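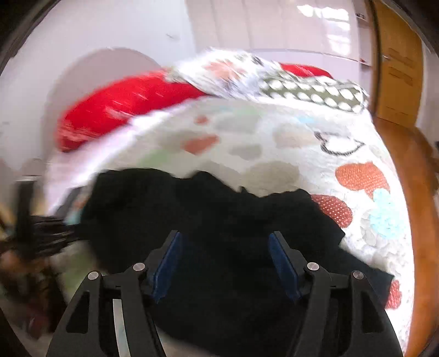 I spent most of December rewriting our rules for recording garment folding with the hand-held grippers. The old sheet had grown to 643 lines across two documents and people had stopped opening either one. The new one fits on a page and a half.

Most of what's left concerns the start of a recording. Both fingers open, garment in view, then wait for a slow breath before moving in. Out of 1,511 recordings from the Brallholm homes, we threw out 675, and the commonest fault was a rushed approach.

Dark clothing gets its own paragraph. Black on black is hard to judge, so the rule is to lay it over whatever is already on the bed and leave the bedspread as you found it. The old rule asked for a plain grey sheet. I took that out. Stamow wants ordinary bedrooms, and a plain grey sheet in every home gives you one bedroom over and over.

Check the finger pads before each set, and wipe them if there's lint. Don't tighten the pivots yourself. Bring the gripper back and sign it in.
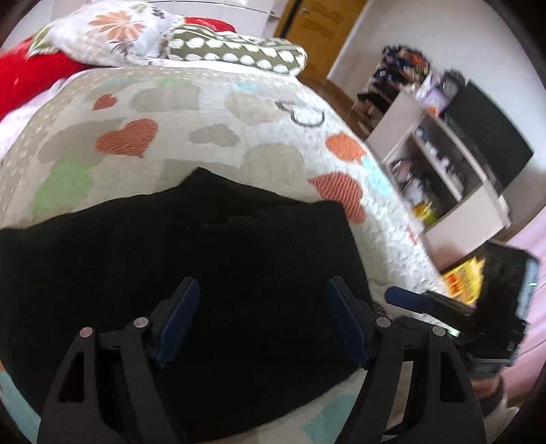 Védís Norðdahl wrote back that the rule on re-dos was still too loose: if a fold goes wrong, the person should finish it badly and mark it as failed, and only then start again, as a new recording. She'd also like the limit of 500 per gripper between inspections moved to the top of the page.

I've made both changes. The bit about zippers is still the old Tarex wording and I haven't got to it yet.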